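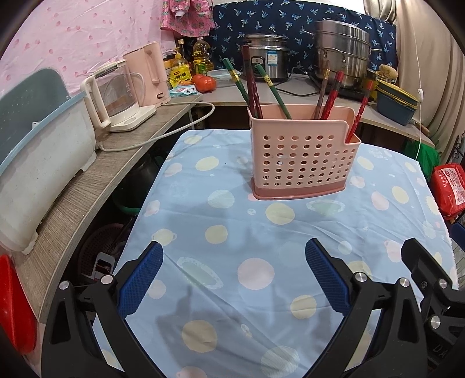
**Povara: progress report to the Pumar program office**
Reporting period ending in February
Prepared by Brigitta Lüthi, with contributions from Golshifteh Vahidi and Wilson Nina

## 1. Status

Work package 2 (demonstration collection in homes) is complete. Work package 3 (policy training and ablations) is on schedule. Work package 4 (transfer to the fixed arm) started late and is the main item for discussion in section 6.

The training set now holds 2063 accepted demonstrations, all recorded with hand-held grippers in kitchens that people were living in. Rejected recordings are kept separately and are not included in that figure.

## 2. Method

The question under study is whether a policy trained only on hand-held gripper recordings can pick a single slender object out of an upright holder when the objects lean against each other. Chopsticks in a utensil holder are the reference case. They are thin, they cross, and the target is often partly hidden behind a neighbor.

Each demonstration consists of wrist-view video, gripper opening and an estimated camera path. The policy predicts short sequences of relative motion and gripper opening. No absolute table or room coordinates are passed to it.

During this period Wilson Nina added an approach-direction label to every demonstration. The label is computed from the last part of the path before the fingers close, so no manual annotation is needed. The policy is trained to predict the label as a side output. At run time the label is discarded.

We compared this version against the baseline described in the previous report. Both were trained on the same data with the same schedule and the same image augmentation.

## 3. Results

Evaluation used 300 trials per policy, split evenly between kitchens seen in training and kitchens held out. A trial counts as a success if exactly one object leaves the holder and the holder stays upright on its base.

| Condition | Baseline | With approach label |
|---|---|---|
| Seen kitchens, target unobstructed | Meets target | Meets target |
| Seen kitchens, target behind a neighbor | Below target | Meets target |
| Held-out kitchens, target unobstructed | Meets target | Meets target |
| Held-out kitchens, target behind a neighbor | Below target | Below target |

In the last row the labeled version is 5 percentage points ahead of the baseline. We consider this encouraging but too small to report as a main finding. A repeat with different random seeds is queued.

Failures were sorted into 4 types: two objects gripped together, target pushed deeper into the holder, holder tipped or dragged, and no contact. The label reduces the first type clearly. It has no measurable effect on the third. Tipping seems to depend on the weight and base of the holder, and neither can be read from a single wrist view before contact.

Patterned tablecloths were a concern raised at the last review. Large printed shapes near the holder did not change the success rate in seen kitchens. They did affect path estimation in one respect: on a soft cloth with creases, the fabric shifts if the operator's sleeve or the gripper touches it, and features on the cloth then move relative to the room. The estimator treated these as fixed. Alcides Inga changed the feature selection to give more weight to counters, appliances and walls, and the affected recordings were reprocessed. The earlier estimates have been archived.

## 4. Data quality

The acceptance check was revised. A recording is now rejected if:

- the path estimate is lost at any point between approach and release;
- the gripper opening signal has a gap;
- the object leaves the view before the fingers close;
- the operator's free hand touches the holder.

The last rule is new. A number of early demonstrations showed the free hand steadying the holder, and a policy running on one arm cannot copy this. Removing them lowered the size of the set and slightly improved the baseline.

Household clutter is left as found. Operators are asked to clear only what blocks the gripper. Golshifteh Vahidi wrote the revised operator sheet, and it has been used for all collection since the start of the period.

## 5. Finger pads

Ribbed pads remain the standard fit. Smooth pads supplied by Espinoza were tested on the same holder and objects. They held round chopsticks less securely when the grip was near the tip, and the objects rotated between the fingers on lifting. We do not plan further work on smooth pads under this grant. The remaining set will be returned.

Pad wear has not been tracked until now. Each gripper will get a wear log in the next period, with the pads replaced at a fixed interval instead of on operator request.

## 6. Deviations from plan

Transfer to the fixed arm is behind schedule. The mounting adapter from Prirov arrived with the wrong bolt pattern and had to be remade. Alcides Arboleda has now fitted the corrected part and finished the camera calibration. First motion tests were run without objects. The path followed the prediction closely at low speed, with visible lag at the speed used by human operators. We are adding a latency correction before any trials with a filled holder.

We ask the program office to approve moving the transfer milestone to the end of the next period. No change in budget is requested. The staff time comes from work package 2, where hours remain unused.

## 7. Planned work

- Repeat the held-out comparison with new seeds.
- Complete latency correction and begin arm trials with unobstructed targets.
- Test whether a brief light contact before the grasp gives enough information to predict tipping.
- Release the acceptance check and its documentation to the partner groups.
- Draft the methods section of the joint paper; Brigitta Lüthi will circulate the outline.

Open question for the program office: the grant agreement requires household recordings to be stored at one site, but the reprocessing jobs now run at two. Please confirm whether temporary copies that are deleted after processing fall under this clause.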